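Speaker notes - herbal teas and balms, Pletbridge evening talk

Start slow, let people sit down. Mention the tea is at the back and it's the chamomile one, no caffeine, they'll sleep fine!

So, hello. I run the little wellbeing counter at Farnatach, and what I get asked most is whether any of this stuff works. My answer is that it depends what you want it to do. If you want a nice warm drink and ten quiet minutes before bed, chamomile is lovely. If you've had a cough for a month, please go and see your doctor (say this twice, people laugh the first time).

Lavender next. Pass the Lekota jar around. I like it on a pillowcase, a drop or two, and I keep it well away from the cat. Oils go on skin only when they're mixed into something - almond oil is what I use. I once dabbed peppermint oil straight on my temples before a train ride and spent the whole trip with my eyes streaming. Tell that one if they look sleepy.

Balms. The Pundon balm is beeswax, olive oil and calendula, and that's the whole list. Read the label out loud. Patch test on the inside of the arm, wait a day, then go ahead. Anyone with a daisy allergy should skip calendula and chamomile both, so pause here and let them write it down.

Prices. The small tin is 20 dollars and lasts me most of the winter. You really don't need the big one unless you garden.

Medicines! Don't rush this bit. St. John's wort does not mix with a long list of prescriptions, the pill and some antidepressants included. Ask the pharmacist, and bring the box with you so they can read it. Same if you're pregnant or nursing.

Then the gift idea - a tin, a bag of tea, a handwritten card, done. Order code for the set is 2718 if they want to call the shop.

Questions until 8, and if it's quiet I'll start on sleep and screens, which always gets somebody going.

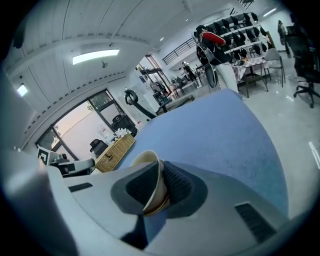
Last thing before they go, remind them that dried herbs lose their smell after a year or so, and if there's no smell left, put them on the compost and buy a fresh bag.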